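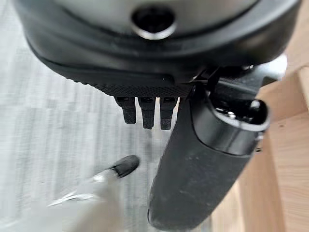 Black casing, with the textured grip band along its lower edge.

Agency worker, told I can't claim holiday pay because I'm "not staff"
Posted by Siobhán Egan, 23/08/2026

I've been packing at the Plirkov warehouse since January through an agency called Jodbridge. Same shift, same bench, same supervisor who calls me "agency" because learning names is apparently a management grade skill. Two weeks ago I asked when I could take some holiday. Plirkov said ask Jodbridge. Jodbridge said ask Plirkov. I asked both in one email and got two out of office replies.

Then a man at Jodbridge phoned and told me holiday is "rolled up" in my hourly rate. My payslip has one line on it, and it says "hours". He also mentioned that there are over 300 people on their books who would like my shift, which I took as friendly background information.

Who owes me the holiday, and can they just stop offering me work if I kick up a fuss? I'm not in a union. Plirkov has one but I assumed it was for the people with lockers.

Peadar Ní Bhriain
Join the union. Should have done it in January. My cousin was agency at Skorkitz for years and got nothing but a fleece.

Lorcan Mac Carthaigh
I was a rep for 20 years, so take this as experience and go get proper advice as well.

It's normally the agency that pays you, so start with Jodbridge and let them argue with Plirkov on their own time. "Rolled up" is a phrase that covers a lot of sins. If they say your rate includes holiday pay, ask them in writing how much of it, and where it's shown. If the payslip only says "hours", I'd want to hear their answer to that.

Dig out whatever you signed on day one. Keep every payslip, and write down that phone call now - date, time, his name, the bit about the 300. Don't leave it for months, the time limits for a tribunal claim are short and they don't care that you were being patient.

As to whether they can stop offering you shifts: they may try, and agency workers are easier to drop than they should be. You can have a claim if you're punished for asking for what you're legally owed, but it has to be proved, hence the writing down. Ring the union at Plirkov too. Most of them take agency people these days, lockers or no lockers. They may not back a dispute that started before you joined, so ask about that first.

Jozef Segers
Same agency here, different site (Björklund). I emailed payroll instead of the branch and they paid me in the next run, no apology. The branch still says it's rolled up.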